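Planner update: Pendent 3 is out today

Hello all, Oratile Potgieter here, and I'm very happy (and a bit tired!) to say that our arm planning software, Pendent 3, is ready to download.

I've rewritten the path checker from scratch, so it now tests 3000 candidate moves before the arm sets off, and it copes far better with small things lying close together. My old test suite of 70 tasks runs overnight without me fiddling with it – lovely.

Simulated bench, checkered table, black arm over the red piece:
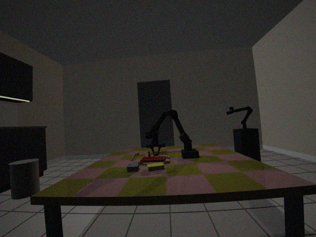
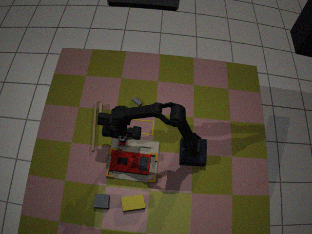 TAROW, 2021-08-28

Licences from Zalleo, as before. Write to me with any bugs, please!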